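The number I walked in with was 2578. That was dollars, it was the whole equipment line for our little parts counter in Corkdale, and I was quite proud of having fought for it. You can guess how far it goes in the robot aisle. A nice lunch with the sales rep, maybe, and a parking voucher!

So let me back up. We run a tool crib: four walls, a long counter and far too many hooks. People come in, grab a screwdriver, and hang it back in the wrong place (or leave it in a truck until July). My boss read an article and asked me to plan for a robot that could do the hanging up and handing out. I said sure. I'd never bought anything with an arm on it in my life, so I did what I do with cars – I called everybody and asked what the thing costs once you own it.

Eser was the friendliest. They sent a quote with 22 lines on it, and the robot was one of them. The rest was mounting, hands, spare hands, training, something called commissioning, and a yearly fee that I had to read twice. Danladi went the other way, with a monthly rental and one flat price, but the contract ran on and on and the good stuff was in the back pages. I liked both outfits. I also went home from both calls with a headache.

What helped most was looking at work that resembled ours. Pegboard, hooks, packaged tools, hand tools hanging loose. If you're shopping, ask for exactly that, and stare at the small stuff.
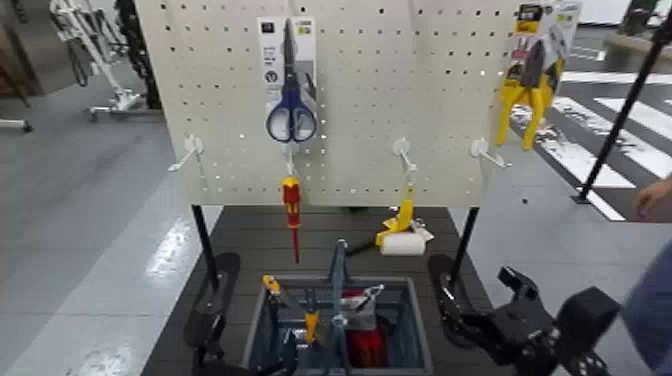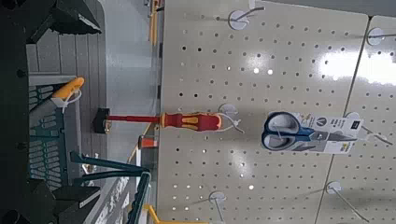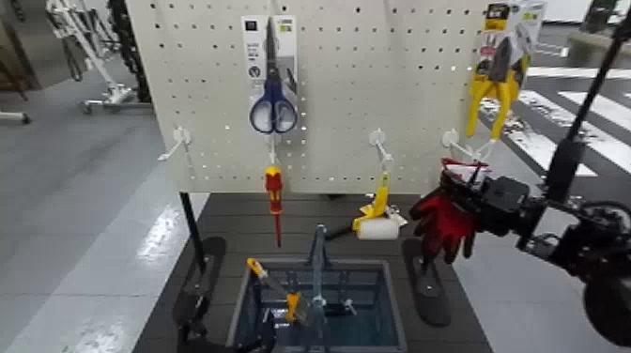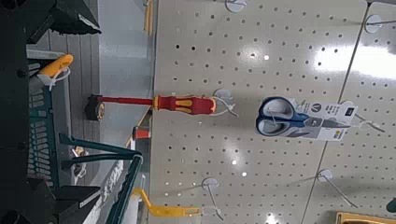 Hooks! I had not put one cent in the budget for hooks. I had pictured us rolling a robot up to our old wall, with its bent wire and its mystery nails, and off it would go. Every supplier I talked to wanted to know about the wall first. How far apart are the hooks? Does the board wobble? Do your tools hang bare or on the store card? A pair of scissors on a card is a different job from a screwdriver on its own, and if you want both, you should say so before anybody prices anything.

Then there are the hands. I'd assumed a robot comes with hands the way a car comes with tires, but a lot of arms are sold bare and the gripper is a separate purchase. Fingers wear, pads wear, and if you change what you're picking up you may need another set. I gave fingers their own row on my sheet, right under the hooks, and I put it down as a cost that comes back every year. My boss asked if we could skip it. We cannot.

Cameras got a row too, along with lighting. Glossy board under bright ceiling lights throws glare, and I'd want to know how any system copes with it before I paid a deposit. Swapping our fixtures for something softer isn't expensive, but it has to come out of somebody's budget and it had better not be a surprise.

The last thing I priced was time, mine mostly. Nestport, the third supplier, was the only one that asked who would look after the machine in an ordinary week. I'd written down zero hours. They suggested I try again, and after a long talk with our morning crew I came back with four hours a week for the first stretch. That's a real chunk of a person. Put it in the plan at a real wage, and don't let anyone tell you it'll get absorbed.

By the time I was done, my one-line request had grown to 19 rows, and the old figure covered exactly two of them: a new pegboard wall with decent matching hooks, and the lighting. So that's what I asked for, and that's what we're getting. The robot is now a separate request for next year, with a paid trial written into it, using our own tools on our own hooks. I want the beat-up pliers in that trial, and the tape measure with the cracked case, and the stuff still on its card.

The wall goes up first. I've already picked the hooks (white, plain, all the same length) and I'm still arguing with the morning crew over whether the scissors belong next to the screwdrivers or down by the register.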